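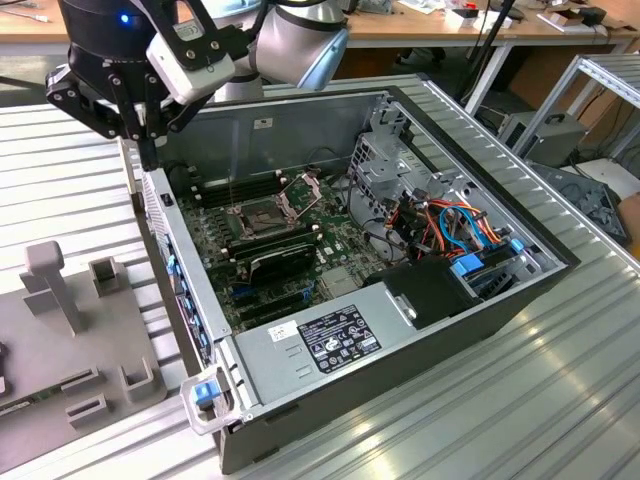
A desktop tower on its side, with the side panel off and the processor socket open.

Mastby workshop takes in office towers for parts

The Mastby repair workshop has begun stripping 400 retired desktop computers from the Wistell office site, the operator Eskildsen said. Each case is opened and sorted by what can be reused. Processors and memory are tested first, followed by drives and power supplies. Boards that pass go back into rebuilt machines – the rest are sent for metal recovery.

Drives are wiped before they leave the building. The work is due to finish in December, with rebuilt towers offered to schools in the Flimine area. Each will carry a warranty of 14 months.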